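Do wooden peg stackers need all that care? Notes from the repair bench

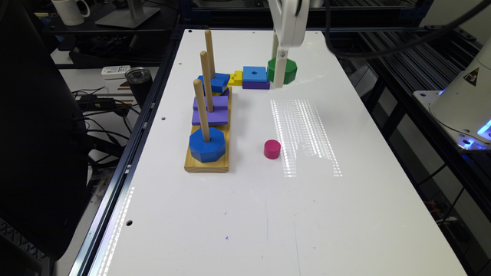

Llewellyn Toy Library | Repair and Cleaning Team

The peg stacker is the most borrowed thing on our shelves and the one with the most bad advice attached to it. Base, three pegs, a heap of painted blocks with holes through them. People write to us with cleaning recipes they found somewhere, and most of them are nonsense. Some are harmless nonsense. A few will ruin the paint.

Vinegar first. Every list says vinegar. We tried it on a set of retired blocks from the Plandau box, the ones too chipped to lend, and could not tell the vinegar blocks from the ones wiped with a damp cloth and a drop of dish soap. Except by smell. So: damp cloth, dish soap, wipe again with plain water, dry with a towel. Do the hole too, with a corner of the cloth twisted to a point.

Do not soak them. I'm usually the first to doubt a rule like that, but this one holds up. Water gets in at the hole, where the paint is thin or missing, and the wood swells. After that the block sticks on its peg and somebody's grandfather goes at it with pliers. We have the pliers marks to prove it. The dishwasher is the same mistake, only faster.

Oiling the base. A bare pine base can take a little food-safe mineral oil if it looks gray and thirsty. Once a year is plenty. I have read that it should be monthly, usually on the same page that sells the oil. Keep it off painted blocks, where it just sits on top and collects fluff.

Tight pegs and sanding

If a block hangs up crooked partway down a peg, check the peg before you blame the block. Run a finger up it. Nine times out of ten there's a ridge of dried juice or a smear of paint rubbed off the last block. Wipe, dry, try again. Still tight? Now you can sand:

Wrap 200 grit around a pencil and turn it inside the hole, ten turns or so.
Blow out the dust and test on the peg.
Finish with 400 if it feels rough.
Stop as soon as the block drops under its own weight.

Sand the hole and leave the peg alone. A thinned peg makes every other block on it sloppy, and you can't put wood back.

Loose pegs want wood glue, the ordinary yellow kind. Scrape the old glue out first or you're wasting your time. Leave it overnight, whatever the bottle says about thirty minutes. A set glued on a Friday should be fine for Saturday morning lending, and that's as fast as I'd trust it.

Storage

Cherry Mae Evangelista tested the sorting idea for us in February, the one where each color gets its own little bag. It lasted two loans. The bags came back empty and the blocks came back in a bread sack. What does work is a tray with a low lip and a card listing the pieces. The blue and purple ones tend to get mixed up in poor light, so put the shape on the card as well: octagon, square, cylinder. Small loose pieces like the cylinder go in last, on top, where they'll be missed if they're gone.

As for the Gramness storage tubs everyone recommends, they're all right. The lid is a fight. A shoebox does the same job.

Touching up paint

Mostly, don't. Chips are ugly and that's all they are, unless the paint is flaking, in which case the block comes out of the set. If you must repaint, buy paint labeled as safe for toys, put on two thin coats, and let it cure for as long as the can tells you. Matching the color is hopeless. I've got three greens on my shelf and not one of them is the green.

Returns with repairs go in the gray crate by the door, with a note saying what you did and what you used.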